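Putting drawing sets into folders with the two-arm cell: a guide for print room staff

Written by Shanti Sandhu for the Skernville office. Last revised in September.

Motlow bought the cell to take over drawing packs, the job where large sheets get matched with a card folder and sent out to site. Last year we sent out 692 packs, every one by hand. The sales talk was that two arms would free us for better work. I have yet to see the better work, but the cell is staying, so you may as well know how to run it.

Before you start

Check the job sheet against the drawing numbers yourself. The cell moves paper and has no idea whether revision C should have been revision D. Geeta Sandhu used to catch that sort of mistake while folding, and that check has dropped out of the routine unless you put it back.

Clear the table and wipe it. Lay the folder flat, then set the drawings on it with the printed side up. Keep your hands out of the enclosure once the arms are live.

Running a pack

1. Load the routine called Ekska 2. Ekska 1 is for the small folders and will go to the wrong places.
2. Start at slow speed. Sushil Mishra runs everything at slow speed and his packs come out no later than mine.
3. Watch the grippers as they come down to the folder edge. If a fingertip looks likely to land on a crease, pause and shift the folder by hand.
4. Check the sheets for creases before you take the pack out. 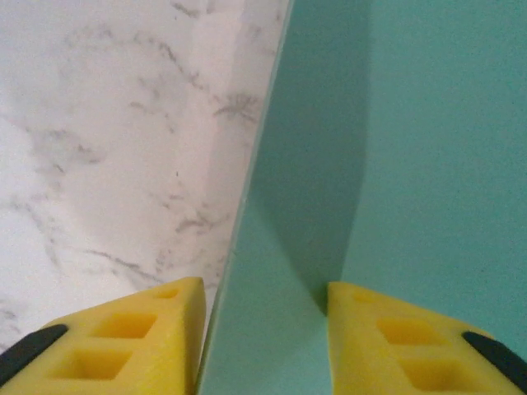
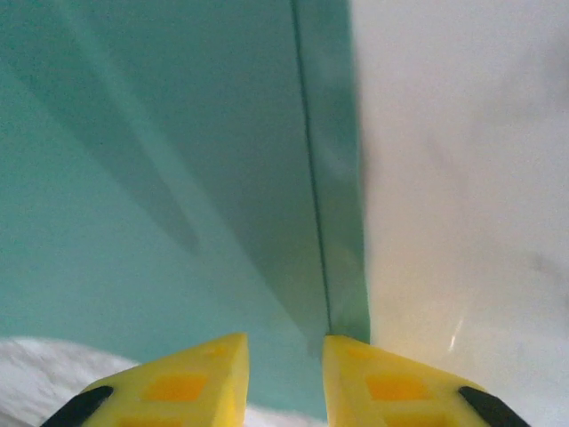
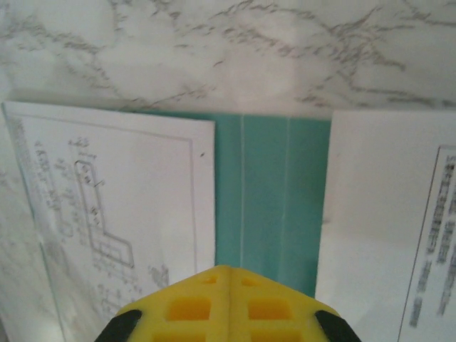
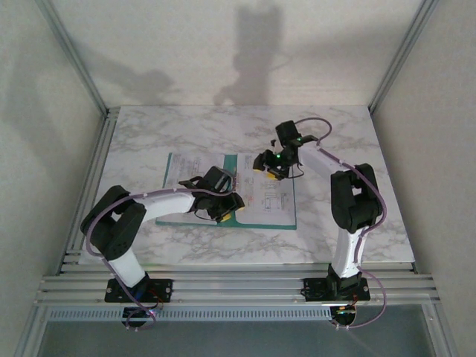
Teal board or folder on the marble-pattern table; the last view takes in both arms and the drawings.

If it stops

Press pause, note the step number and try once more. After 3 stops on the same pack, finish it by hand and write it in the log. Please do write it down. Torben Pfeiffer reports the figures to Oyelaran each month, and a pack we rescued without logging gets counted as one the cell did.

What it has done to the job

In its first month the cell was given 185 packs. It needed somebody standing beside it for all of them, and that time appears on no chart I have been shown. Annag Tennant likes it because her wrists hurt less, and I won't argue with that. The folding was dull work. It was also when we talked and when we read the drawings, and minding a machine leaves less room for either.

My advice is to keep your hand up to speed. Do one pack a shift the old way, and put the time it took in the log next to the cell's.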